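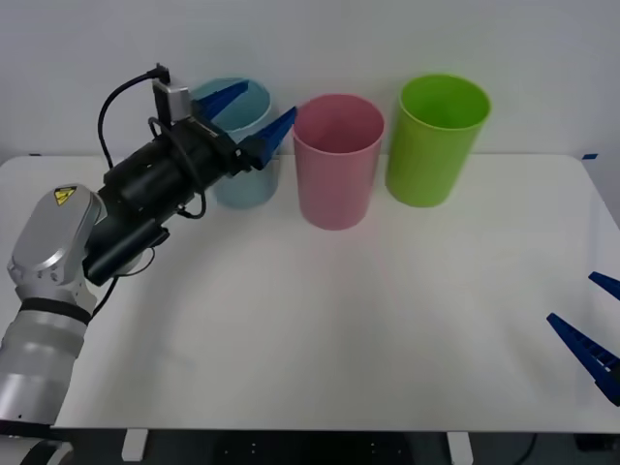 I've been trying to decide whether the Stutbridge subscription is a good deal, and I keep landing on a grumpy sort of yes. You pay by the month, you get two arms, the grippers, and as much help as you can stand from the people at Clullometti, who put the whole thing together. What you don't get is a price list you can read in one sitting.

My gripe is the starter tasks. There are 15 of them in the package, and the cup ones are where everybody begins. Plastic cups, white table, off you go. I like them! Cups are cheap, they come in colors, and a rim is a fair test of whether your fingers are going where you think they're going. But I'd happily trade half of the other tasks for more variations on this one -- cups closer together, cups farther back, one cup half behind another. That's the stuff my own kitchen cabinet looks like.

And please, sell the fingers separately. The ribbed blue ones are my favorite part of the kit, and right now the only way to get spares is to buy the Ititz bundle, with 30 days of extra support I don't want. I would pay for a bag of fingers tomorrow.

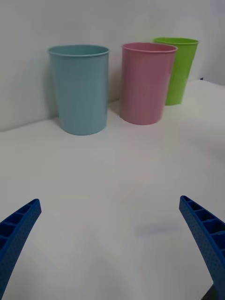
Garnet Lachance thinks I'm being cheap about the bundle, and that the support days are worth more than any spare part when you're stuck at setup. Fair enough, and setup did eat most of my first week. I still think a person should be able to buy the part and skip the phone calls.

Would I renew? Yes, for now. Rastogi has a rival kit coming in March, and if they put spare fingers on the order page I'll be looking very hard at it.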